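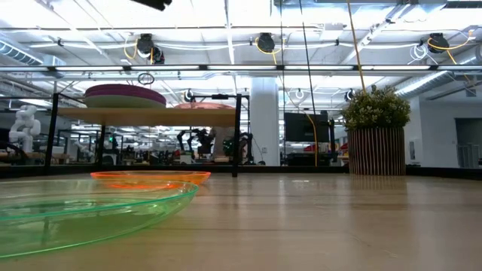 Haris Todorova started making Seol on a laptop with a broken N key. The first version was a word game with nine levels, and because of the key there were fewer words containing N than there should have been. Players noticed before he did.

"I got an email from a woman who wanted to know if it was a theme," he says. "I wrote back and said no, sorry, I'll fix it."

Seol is still a word game. You get a grid of letters and a short clue, and you clear the grid by finding words that touch each other. The phone version now has 321 puzzles. Todorova has written all the clues himself and doesn't plan to change that.

He used to work on slot-style games for another studio. He left in August, after a long argument over a daily spin feature, and moved back to Skerarby, where he grew up. Rent was cheaper and his sister had a spare room.

"I wasn't making a stand," he says. "I was tired and I didn't like what I was building. I'd go into meetings where the whole hour was the colour of a button that asks you for money."

Seol costs one flat price and has no ads. I asked whether that had been hard to keep up.

"Some months, yes. There was a month when it sold two copies. One of those was my dad."

Things picked up when Consuelo Esquivel joined him. She had been a tester on a puzzle game called Claso and had a habit of sending long bug reports to developers she'd never met. Todorova received one that ran to 14 pages. He printed it out and worked through it with a highlighter, then rang her to ask if she wanted a job.

Esquivel handles the programming now, along with most of the player support. She says the mail falls into a few kinds.

"People who are stuck, people who think a word should count, and people who want to tell me where they play it. I like the last ones. There's a fellow who does one puzzle on the ferry each morning and he's annoyed if the crossing is quick."

The question of what counts as a word takes up more of her time than she expected. The dictionary they licensed left out a lot of ordinary food words and allowed plenty of terms neither of them had heard of. They have added 877 words by hand so far. "Arvo" went in during the first week. "Zzz" has been turned down several times and she would like people to stop asking.

Their next game is called Vanunura. It's a slower game about sorting and stacking tiles, with no clock and no score. They tried a score in an early build and took it out once they saw that testers were restarting a level over a few lost points.

"I had 700 as the top score for the first level," Todorova says. "People would get 690 and go back. They weren't enjoying it. You could see it in their shoulders."

Esquivel wasn't convinced at first. "I like a score. I argued for it for a fortnight. We've left a move counter in the settings, switched off, for people like me."

They disagree on sound as well. He plays with the phone muted and would happily ship without music. She has been recording small noises at home, mostly drawers and cupboard doors, and the current build uses them for the tiles.

Neither of them would give me a release date. The tablet layout isn't finished, and the save system still loses a level now and then when the battery dies. Esquivel is on her third attempt at fixing it.

I asked Todorova what he plays himself. He had to look at his phone.

"Chess, badly. And I've got Claso on here, but I'm stuck on it. She won't give me a hint."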